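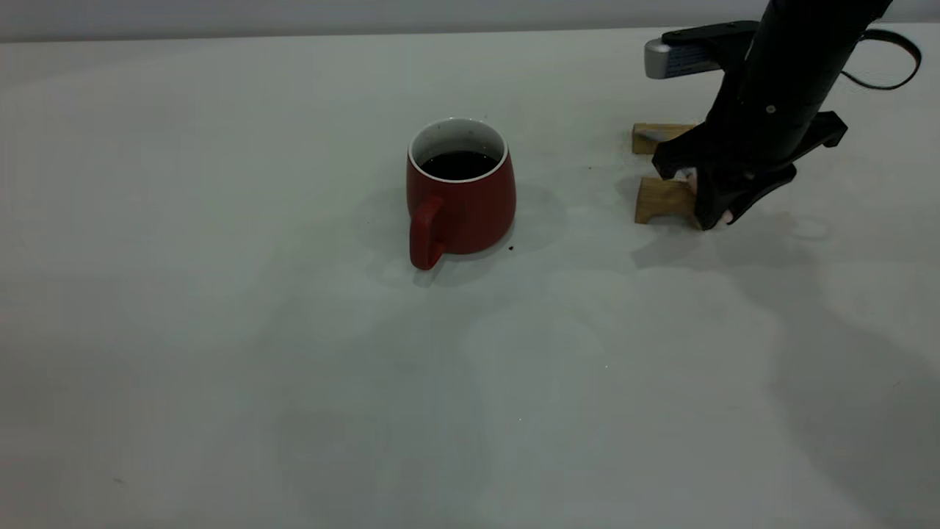 Are "hand-dyed" yarn kits worth the money?

November 4, 2024

I bought the Pakatar embroidery kit after seeing it on every craft site I read. The listing promised 41 hand-dyed threads, no two alike. I put mine next to a friend's set and I couldn't tell them apart, shade for shade. How do you hand-dye 2,000 kits and get the same green every time?

The seller says small batches. Maybe so. I asked how small and got a coupon.

My old Trulik floss cost me $13 and hasn't faded yet. I'll finish the sampler, but I'm not paying extra for the word "artisan" again until somebody shows me the dye pots.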